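Inventory of the Dirley House, Second Floor
============================================

Rogelio Dalisay began with the linen press, as the contract required. The contract listed the rooms in order and the furniture within each room, and it allowed him to skip a drawer only if the drawer was locked and the key was absent. No drawer on the second floor was locked.

He worked in pencil. The form had a column for the item, a column for its condition, and a column headed "Disposition," in which he was to enter one of three letters: K for keep, S for sale, D for discard. The letters were to be supplied by the heir. The heir was Ghislain Gill, a nephew, who sat on the window seat with his coat on and gave a letter whenever he was asked for one.

"Tablecloth, white, hemmed, scorch mark at one corner."

"S."

"Tablecloth, white, not hemmed."

"D."

The press took most of the morning. After it came the narrow chest from Manzano, with the date 1887 cut into the underside of the lid. The date was probably false. The screws were machine-made and all of one length, and the back panel had been replaced. Dalisay wrote "date inscribed" and left the matter there.

The top drawer of the chest held neckties. They had not been hung or folded. Each had been rolled from the narrow end and set on its edge, the rolls packed closely enough that none could open. Dalisay removed one, and the two beside it relaxed by a quarter inch. He put it back and they tightened.

"He did those on Sundays," said Gill. "All of them. He took them out, let them hang for an hour, and rolled them up again."

"For what purpose?"

"Silk takes a set. He said a tie rolled the same way for a year would never lie flat on a man." Gill got up and looked into the drawer. "He sold them for Clirkska until 2000. Nineteen years on the road. After that he only had his own."

Dalisay asked for the letter. Gill did not give one. He took out a brown tie and held it up by its wide end so that it dropped to full length. It kept a slow curl at the bottom, and he waited for the curl to leave it. It left partly.

"Is there a procedure for rolling them?" Dalisay asked. It was not a question on the form.

"Fold it once, ends together. Start at the fold. Keep the edges level, and don't pull." Gill tried it on the lid of the chest. The first roll came out as a cone. He undid it and tried again, and the second was a smaller cone. "You need a flat table and something with compartments. If you set a roll down loose it opens."

There was a card tucked behind the drawer lining, in the uncle's handwriting. Dalisay entered it as one item.
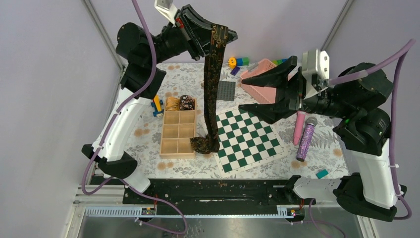

*A strip of brown patterned fabric held up by one end, with a wooden tray of eight compartments beside it. Two of them are filled.*

"Two done," said Gill. He read the card, which said *Dredivville - cloth on the table first*, and turned it over. The back was blank.

Dalisay waited for a reasonable interval. Then he spread the unhemmed tablecloth over the top of the press, squared it to the front edge, and moved his papers to the floor. Gill laid the brown tie on it and folded it once, ends together.

The third roll was level on one side. Dalisay wrote K beside the neckties, crossed the D from the second tablecloth, and went on to the next drawer, which contained shoe trees.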